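Unit 7: Herbal Supplements – Reading the Label, Reading the Market
Handout, updated 2020-12-08

What we covered last time: why a product can be legal to sell, popular and useless all at the same time. If you missed it, borrow someone's notes. Bring chocolate as payment.

1. Where the product sits in law

A herbal product is usually sold as a food, as a natural health product or as a medicine. The plant may be the same in all three. What changes is the paperwork, and what the seller is allowed to say on the front of the jar. "Supports calm" is a cheap sentence. "Treats anxiety" is a very expensive one, and you will notice how few companies care to buy it.

For the tutorial, take the Quiroga valerian case and write down every claim on the label. Sort them into claims about structure, claims about disease and claims about nothing whatsoever. The third pile is normally the tallest.

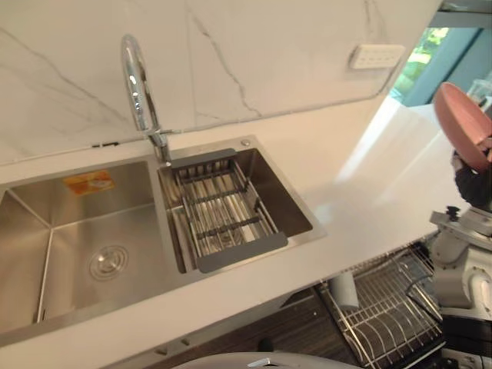 Dose is where most students lose marks. A label can give the weight of dried root, the weight of an extract, or the amount of root the extract was made from, and these are three different numbers. In the Prisard case the front label says 856 mg, in a typeface you could read from across the street, and the back says this is "dried equivalent". Home preparation is vaguer still. Plenty of people make their tea or decoction at a kitchen sink much like this one, with a gooseneck tap and two bowls, and measure by the pinch. If a case study says "one cup daily", your first question is how much plant went into the cup, and your second is how long it steeped.

2. Quality and the supply chain

Dried herb is bought by the sack, and a sack of brown powder looks like any other sack of brown powder. Things that go wrong, in no special order:

- the wrong species, by accident
- the wrong species, on purpose
- the wrong part of the plant (leaf sold as root)
- heavy metals from the soil
- mould from poor storage

Karbridge tests each batch 2 times, once on arrival and once after blending. Orkgate tests on arrival and trusts its blender. Read both policies before February and be ready to defend the one you like less. 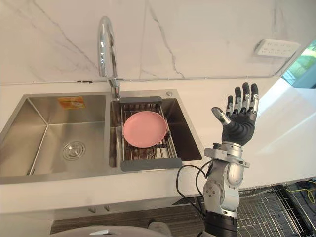 Fig. 2. Double-basin sink with a pink plate on the drying rack.

3. Interactions

St. John's wort gets its own page because it earns it. It speeds up the way the liver clears a good many prescription drugs, including some birth control pills and some transplant medicines. Customers often leave it off the list when a pharmacist asks what they take, as it came from the shelf beside the vitamins and so did not seem to count. Ask about teas, tinctures and "just something for sleep" by name. 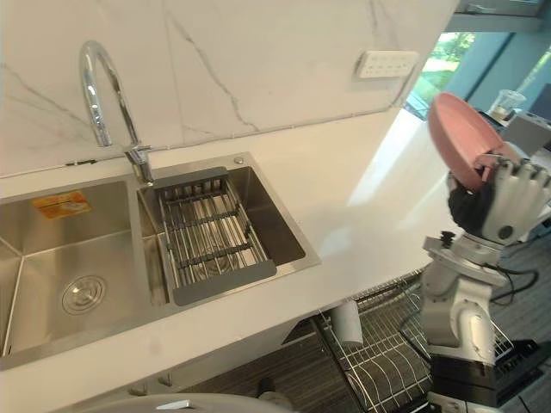
Kristine Bautista disagreed with the wording in last year's handout and wrote that asking by name only works if the customer knows the name, and that plenty know their capsules as "the green ones". She would have them bring in the bottle. Fair point. Add it to your notes under Interactions, and expect to see it on the test.

Reading for next class: the Prisard label, front and back, and the Orkgate storage policy, which is short and should worry you.

Related handouts
Unit 5: Health Claims and Who Checks Them
Unit 6: Popular, Legal, Useless
Unit 8: Tinctures, Teas and Capsules
Label-reading worksheet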